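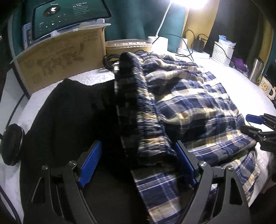
Figure 6. Left gripper closed on a fold of a plaid shirt.

4.2 Recording a folding demonstration

Use this procedure to teach the Kinero arm a garment task with the Zulalico hand-held grippers. A bed or table covered with a plain sheet is a suitable work surface. Before you start, complete the pairing steps in section 3.

1. Turn on both grippers and wait for the status light on each one to stay green.

2. Open and close each gripper fully, twice. The Ranine recorder shows a jaw reading from 0 (closed) to 1000 (open). If a gripper reads less than 900 when fully open, repeat the jaw calibration in section 3.4.

3. Lay the garment on the work surface. It does not need to be flat.

4. Hold both grippers over the surface with the jaws open, then press Record. Stay still until you hear the tone.

5. Lower one gripper until the finger pads are on either side of the cloth. Close the jaws slowly and gather a small fold between the pads.

6. Take hold of a second point with the other gripper. Lift, fold, and set the cloth down at an even pace.

7. Open both grippers and raise them clear of the garment. Press Stop.

8. Review the take. Press Keep or Discard.

Repeat steps 3 to 8 with the garment in a different starting position each time. We recommend 200 kept takes per garment type before training.

Note: Thick ribbed edges and knitted bands need a wider opening than shirt cloth. Record several takes that begin at the band.

Note: Other clothing may stay on the surface during a take. Include it in some takes and leave it out of others if the arm will work in a cluttered area.

CAUTION: Keep fingers away from the linkages while the jaws are moving.

CAUTION: Keep cables out of the folding path. A cable caught in the pads can damage the pad surface. Replace worn pads with Dalen pad set 1035 only.

If the recorder reports "Tracking lost," discard the take and start again from step 3.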